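7 janvier 2024
Par Ngân Đặng

Bonjour Wim,

Voilà enfin le point d'étape promis pour Girnusora. Je l'écris un dimanche, avec du thé, donc pardonne-moi si ça part un peu dans tous les sens ! Pour rappel, le projet tient en une phrase : on aide les familles à trier, regrouper et étiqueter ce qui traîne chez elles, en commençant par les petits appareils, les chargeurs et les câbles. Depuis septembre, nous avons fait 13 visites à domicile, et je peux te dire que je regarde maintenant mes propres tiroirs d'un autre œil.

Où on en est

La grosse nouvelle, c'est qu'on a arrêté de commencer par les placards. Au début on ouvrait tout, on vidait tout, et au bout d'une heure les gens en avaient assez (moi aussi, d'ailleurs). Maintenant on s'installe à la table à manger, avec ce qui s'y trouve déjà, et on pose un panier en plastique ajouré au milieu. Tout ce qui se branche va dedans, le reste attend son tour. C'est bête comme chou, et les gens s'y mettent tout de suite – même les ados, c'est dire.

La famille garde sa nappe, ses tasses, ses habitudes. J'y tiens beaucoup. Chez les gens, la table sert à tout, on ne va pas leur demander de la débarrasser entièrement pour nous faire plaisir. On travaille entre le carton et la tasse, et ça se passe très bien. Le panier blanc se repère facilement sur une nappe rouge et orange, et un bloc d'alimentation noir au fond, avec son câble enroulé, se voit du premier coup d'œil.

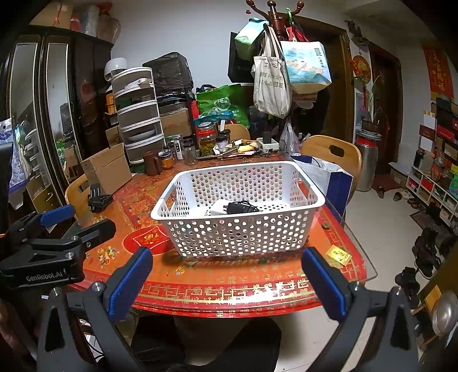 Les paniers et les étiquettes

Pour les paniers, on a comparé deux modèles. Celui de chez Avar est profond, mais tout ce qui est petit y disparaît et on finit par le retourner sur la table pour retrouver un adaptateur. On est donc restés sur le panier perforé, avec une poignée à chaque bout, qu'une personne âgée peut soulever et ranger sans aide. J'en ai commandé 13 de plus, ils sont arrivés avant les fêtes et ils dorment dans mon couloir.

La règle pour les câbles n'a pas bougé : on enroule, on attache, et on laisse le câble avec son bloc. Les câbles orphelins ont droit à une visite de sursis. Si personne n'a retrouvé l'appareil d'ici là, ils partent au recyclage.

Côté étiquettes, je suis moins fière. Ulteo nous avait préparé un modèle de fiche très joli, avec des cases partout, et les familles ne le remplissent pas. Trop long ! Elles préfèrent écrire un mot à la main, dans leur langue, sur ce qui leur tombe sous les doigts. Je propose qu'on les laisse faire et qu'on garde la fiche pour notre propre suivi. Le souci, c'est l'encre : au crayon, c'est vite illisible. Il nous faudrait de vrais feutres indélébiles.

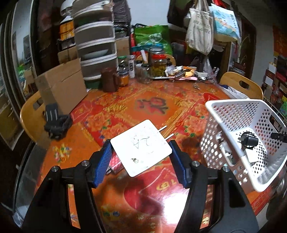

Une petite carte blanche aux marques grises à peine lisibles, au-dessus de la nappe à fleurs ; le panier est à droite.

Les sous

Il reste 97 euros sur la ligne « petit matériel ». Avec ça je couvre les feutres et les attaches pour câbles, mais pas les boîtes à couvercle que deux familles m'ont réclamées. Est-ce qu'on peut prendre un peu sur les déplacements ? J'ai fait presque toutes les visites à vélo, il y a de la marge de ce côté-là.

La suite

Je reprends les visites la semaine prochaine, en commençant par les familles du groupe Âu, qui attendent depuis un moment et qui ont été d'une patience d'ange. J'aimerais aussi repasser chez les premières pour voir si les paniers servent encore, ou s'ils sont devenus des paniers à linge (je prends les paris).

Dis-moi pour les boîtes quand tu auras cinq minutes, et bonne année à toute l'équipe !

Ngân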